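Chore robots

A chore robot is a machine meant to take over ordinary work at home or on the shop floor – folding, stacking, putting away. As of July 20, 2018, most can manage only a small piece of such work at a time.

Stacking and tidying

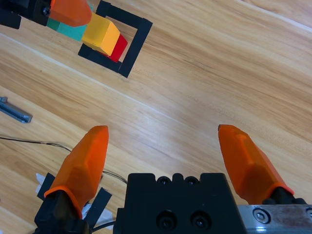
Two-armed practice

Bogumił Bednarek of Aven, a dear believer in patience, likes to start with colored blocks and a square of black tape.
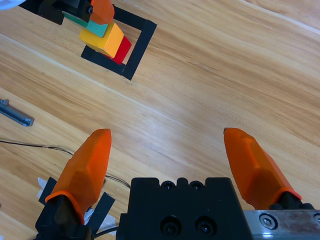
Clearing a supper table is, bless it, a good deal harder, and his list of 394 household chores has 5 marked as ready.
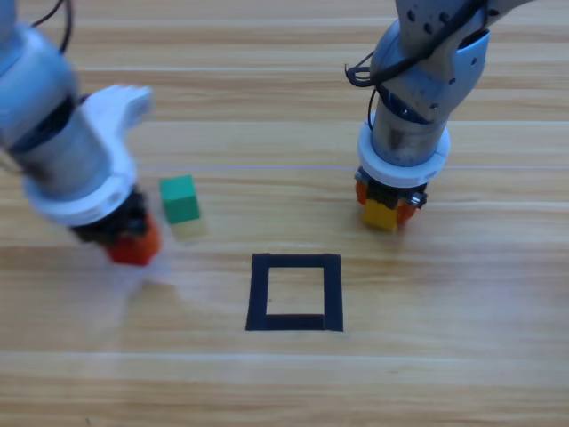

Two arms holding blocks near a taped square.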